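Warkell three-tier shoe rack
Product code 3537

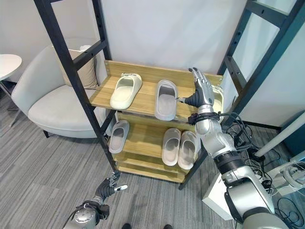
Overview

The Warkell is a narrow rack for halls, porches and the space behind a bedroom door. It has three light wooden shelves in a black metal ladder-style frame. The top shelf has a raised back panel in the same wood, so shoes pushed to the back don't mark the wall or drop down behind.

We designed it for everyday shoes. Slides, trainers, flats and school shoes all fit between the shelves. Ankle boots are best kept on the top, and tall boots won't fit anywhere else.

Assembly

Allow roughly 39 minutes. You will need a cross-head screwdriver. The hex key is in the bag with the bolts.

Fit all the bolts finger-tight first, stand the rack on a level floor, then tighten them from the bottom up. If it rocks, loosen the lowest pair and try again.

On carpet, or in a house with small children, use the wall strap supplied. The screw in the pack suits timber and masonry. Plasterboard needs its own fixing, sold separately.

Care

Wipe with a damp cloth and dry straight away. Let wet shoes drain on a mat before putting them on the rack. Avoid polish with silicone in it. Small scratches on the metal can be covered with Trullum touch-up paint in matt black.

Check the bolts again after the first month. Wood moves a little when the heating goes on.

Delivery and returns

Sent flat in one box by Wuyts. Orders placed by 15th December go out before the Christmas break. Unused racks can be returned within 200 days in the original packing. The buyer pays return carriage unless the item is faulty.

Guarantee: 2 years on the frame and shelves.

Spare parts

Bolt packs, wall straps and single shelves are kept in stock. Shelves bought before last August used a longer bolt, so please give the code on the underside of the bottom shelf when ordering.

Goes with

Cedia hall bench
Cedia coat rail, five hooks
Trullum boot tray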